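Hestine Challenges the "Just Buy a New One" Rule for Office Desktops

Repair shop Hestine will start a fixed-price desktop inspection service in November, and its owner wants customers to doubt most of what they have been told about old computers, including some of what repair shops tell them.

"Everybody says a tower is finished after so many years," said Thắng Mạc, who owns Hestine. "Ask them which part is finished. Usually you get a shrug and a quote."

The inspection costs $59 and takes up to 2 working days. Customers receive a written list of parts worth keeping and parts that are not. Hestine says it has looked over some 900 office machines from local firms, among them the accounting office Prollus and the print shop Drovari, and has grown wary of the word "upgrade" – it often means a faster processor for people who mostly use email.

Technician Bình Quan is no kinder to the do-it-yourself videos.

"They make a processor swap look like changing a light bulb," Quan said. "The pins in a socket are tiny. Bend one and your free repair now includes a motherboard." 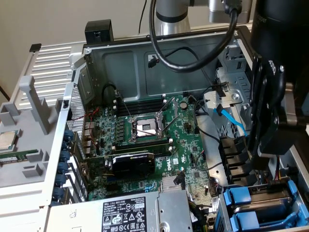 Hestine will not promise that an inspected machine will last any set length of time. Mạc said he has yet to see a promise like that he would pay for himself – and some towers, he added, should simply be recycled.

Bookings are taken at the front counter. Customers should back up their files before dropping off a computer.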